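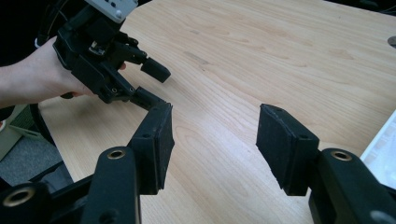

Hand-held gripper in the foreground, second gripper held over the bench behind it.

Hand-held gripper drops part mid-lift, fault 869 on next close

Kane Harawira

I have two parallel grippers with the same finger set, used on a wooden bench. The hand-held one has started letting go of parts. It closes and reports grip, and on the lift the part rotates out towards the left finger. On the next close the controller gives fault 869, which the Clukia manual lists only as "closed position out of range".

The cycle counter was at 2877 when the first drop was logged. There had been no faults before that. Closing force is set to 40 N and has not been changed since the fingers were fitted. The parts are turned steel pins, clean and dry.

Done so far:
Re-homed with nothing between the fingers. Fault clears, returns the same day.
Swapped the controller with the one from the other gripper. Fault stays with the hand-held unit.
Checked the linkage arms for play at the brass-coloured bushings. None I can feel by hand.

A dropped pin has already landed on someone's foot, so the unit is out of use until I understand this. Is it the encoder, or am I missing something mechanical? Zumidetti support have asked me to send the whole unit back and I would like to avoid that.

ruawai_bench

Had that on mine, it was the encoder cable. Reseat it at both ends. If that doesn't do it, turn the force up a bit.

Kane Harawira

Cable reseated at both ends, no change. I have not raised the force.

P. Dralcombe Workshop

Please leave the force where it is. If the part is rotating in the grip, more force will rotate it faster and may throw it.

An encoder fault does not normally make a part turn towards one side. One-sided rotation points to the contact faces. Look at the pads with the fingers open and compare left with right. I would expect one of them to be lifting.

A lifted pad accounts for both symptoms. The pin is held on a raised edge, so the motor reaches its force limit and grip is reported. When the arm moves, the rubber folds and the pin rolls off. The folded rubber can then hold the fingers apart on the next close, and the controller sees a closed position it does not accept. Re-homing clears it only until the rubber moves again.

Post a close view of both fingertips if you can.
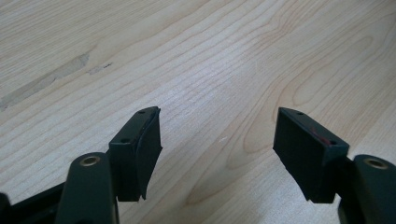 Dralcombe, June

The left pad is your problem. Its outer edge bulges and curls away from the block, and the lower corner looks frayed and hangs past the bottom of the block. The right gripping face looks much flatter. I can't judge the bushings from this.

Procedure:
Isolate the supply before putting fingers anywhere near the jaws.
Remove both pads, including the good one. A new pad opposite a worn one gives uneven contact.
Scrape off the old adhesive and wipe the block with isopropyl alcohol.
Fit new pads, clamp lightly, and leave overnight.
Re-home, then repeat the close test at low force with a soft block before going back to pins.

There is a thin dull red streak on the right fingertip, near the lower screw hole. Wipe it. If it comes off it is of no interest. If it doesn't, check that edge for damage.

Kane Harawira

Pads ordered for both grippers. The red mark wiped off. With the old left pad peeled away the fingers close fully and 869 does not appear, so the encoder is cleared as far as I am concerned. Will leave this open until the new pads have been tested under load.

ruawai_bench

Fair enough. Still worth keeping a spare cable.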